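About Gengate

Gengate is an off-road motorcycle riding school and enduro club based outside Tirnley. We teach people to ride on dirt, we help riders who already race get ready for the season, and we run two events a year on our own ground.

The school opened with two instructors, six borrowed bikes and a lease on an old gravel pit. The lease became a purchase, and the land now covers 65 acres, taking in the pit, the woods behind it and the long hill field on the north side. Most of what you will ride on as a student was cut by hand in the first few winters. The tracks have been moved and rerouted many times since then, mostly to keep water off them.

What we teach

Our beginner course runs over a weekend. You do not need a license or any riding experience. The first morning is spent on flat ground with the engine off for part of it: how to stand, how to pick a bike up, where your hands and feet go. By the afternoon most people are riding loops in the pit in second gear. The next day moves into the woods, on wide trails with no steep drops. If you are not ready for the woods, you stay in the pit with an instructor and there is no pressure to leave it.

The intermediate course is for people who can ride but want to stop getting stuck. It covers logs, ruts, off-camber turns, hill starts and what to do when a hill climb goes wrong. We spend a lot of time on that last one. Turning a bike around halfway up a slope is a skill like any other, and it saves a great deal of energy over a long race.

Race preparation is taught in small groups from November through March. It is built around enduro, which is what most of us ride. Students practice special tests against the clock, learn to read a route card, and learn to change a tire in the field with the tools they would carry on the day. We also cover pacing. Riders coming over from motocross tend to go out very hard for the first hour and pay for it later.

We offer private coaching as well, by the half day. Please ask early, as the spring dates go first. 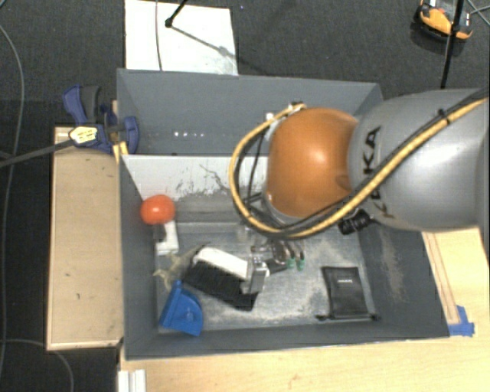
The bikes in the school fleet range from small four-strokes for children up to full-size 250s. All of them are serviced between courses. Students on the race preparation course bring their own machines, and we check them over on the first morning. If something is unsafe, such as worn brake pads or loose spokes, it has to be fixed before you ride. We keep common parts on hand and charge what we paid for them.

Helmets, boots, knee guards and body armor are included in the price of the beginner course. Bring your own gloves if you have them. You should also bring long socks, a change of clothes and more water than you think you will need. There is a tap by the barn but nothing out on the trails.

Our events

The Broltau is our main race. It is a one-day enduro held in the fall, with a lap that starts in the pit, crosses the hill field and then goes out through neighboring farmland and forest that is open to us only for that day. The name comes from the ridge at the far end of the lap, where the longest special test is. The first running was a club ride with a stopwatch and a cookout. Last year 292 riders took the start, and that is as many as we can handle with the parking we have. Entries open in June and close when they are full.

There are classes for expert, intermediate, novice, women, over-50 and vintage riders. Everyone rides the same course, but the number of laps changes by class. Novices ride two. A few of the hardest sections have a marked way around, and taking it costs time but carries no penalty.

The second event is the spring sprint, a smaller and more relaxed day. Riders do timed runs on a short course of about four miles, with long breaks in between, and it suits people who have never raced. Many of our students enter it as their first competition. Numbers are handed out at the barn from 7:30 a.m. and the riders' meeting is at 9.

Racing team

We have run a small team since our fifth season. Değirmenci, a family-owned maker of suspension parts, has supported it from the beginning and still supplies the fork springs and shock service for the team bikes. The team enters regional enduros and, when the calendar allows, one or two national rounds. Riders are chosen from the race preparation course or from the results at the Broltau. There is no fee to ride for the team, but team riders pay for their own travel and are expected to help with teaching several weekends a year.

We are not a factory program and do not try to look like one. The team truck is also the truck that hauls gravel. Results are posted on the events page after each round.

Land and neighbors

Riding land is hard to find and easy to lose. We keep hours that we agreed on with the people who live nearby: no engines before 9 a.m. or after 6 p.m., and no riding on public holidays. Every bike is sound tested, including yours if you bring one. A bike that is too loud does not go out, even if the owner has driven a long way. Call before you come if you have an aftermarket exhaust and are not sure about it.

Some trails close in wet weather and others close in spring while birds are nesting. Closed means closed to instructors too. After the Broltau we spend the following weeks repairing the lap, filling ruts, putting fences back and reseeding the field crossings. Club members are asked to give one work day a year, and most give more. Lunch is provided.

Membership

You do not have to be a member to take a course. Membership is for people who want to ride here on open days, and it covers practice on all trails that are open, use of the wash area and early entry to both events. There is a family rate. Children under 16 must have an adult on site the whole time they are riding.

New members ride one lap with an instructor before going out alone. It takes less than an hour and is mostly so you know which way the trails run. All of them are one-way — riding against the arrows is the one thing that will end a membership the same day.

Finding us

We are a short drive from Tirnley on the quarry road. Turn in at the green gate and go slowly up the track, which we share with a farm. Park on the gravel side of the barn and leave the grass side clear for trailers. The office is at the end of the barn and is open whenever there is a course or an open day. At other times, email is the best way to reach us. We usually answer in the evening.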